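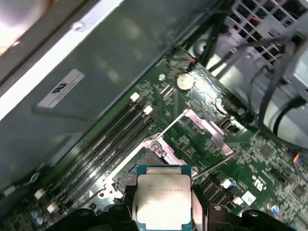

Slide 7: Seating the processor

Socket open, both levers released, load plate up. Leave this one on screen while covering the next points.

The chip stays square and level above the socket. Hold it by the edges only. Match the corner mark on the substrate to the mark on the socket before lowering, then let it drop the last bit under its own weight. No pushing and no sliding. A bent contact pin usually means a new board.

Point out the memory slots beside the socket. They're empty, and at Lellcombe we keep them that way until the load plate is shut – more room for the hand, fewer things to knock.

Closing order: plate down, then the levers, in the sequence printed in the board manual. Expect firm resistance on the second lever. If the first one is stiff, stop and lift the plate again.

Slide 8: Paste and cooler

Wipe the heat spreader with a lint-free cloth. One small dot of paste in the centre. Tighten the cooler screws in a cross pattern, 2 turns at a time.

Slide 9: Results from the Cabrera refit

298 workstations done out of roughly 400. Remaining units are waiting on coolers from Brodoson. Check the coin cell on every board while the chassis is open; a flat one loses the clock settings and generates a support call later.

Pause for questions, then hand out the Skonano checklist.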